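Relleo Parcel Station: Set-Up Guide
Section 5. Preparing and Placing Parcels

Revised September 2020

Read this section before you feed anything to the station. It is short, and the section on clearing jams (Section 11) is much longer.

What you need

A parcel, closed on all sides
One printed waybill per parcel
Packing tape
A flat surface that is not the station itself

Sealing the parcel

1. Close the flaps and tape the center seam from end to end. One brave strip across the middle is a suggestion, and the contents will treat it as one.

2. Press down any loose tape ends. Loose ends stick to the next parcel, and then you have one large parcel going to two addresses.

3. Remove or cover old waybills. A box that has been to Navickas and back may still be carrying proof of the trip, and the station will happily send it there again.

Note: Gift ribbon, twine and decorative string are not supported. We are sorry about your ribbon.

Attaching the waybill

4. Choose the largest flat side. Stick the waybill there, clear of the edges, with all of it on one side. Waybills folded around a corner are read as half an address.

5. Smooth it from the center outward. A crease through the barcode is the leading cause of error 604, "Label not found," displayed while you are looking straight at the label.

6. Do not put tape over the barcode. Shiny tape reflects the reader's light. If you are using Flarora clear pouches, pull the film tight before sealing.

Caution: Let ink dry before handling. Smudged waybills go to the manual desk at Reredach, where patience is finite.

Placing the parcel
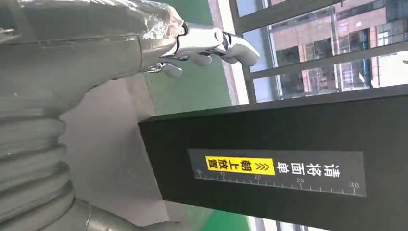

7. Turn the parcel so the waybill is on top, then set it down and let go. Face up means facing the ceiling; facing you does not count, however friendly it looks. On stations with Chinese labeling, the instruction is the line 请将面单朝上放置, "please place the waybill face up," with 朝上放置 picked out in black on yellow for those of us who skim. The printed ruler scale on the same label is no place to rest a coffee.

8. Wait for the tone before placing the next parcel. Stacking two saves no time. The reader sees the top waybill only, and the lower parcel travels anonymously.

9. If the display shows error 604, pick the parcel up, check steps 4 to 6, and place it again. Pushing it harder against the surface has no effect on the reader.

Note: To switch the tone off, see Section 11, under Sounds.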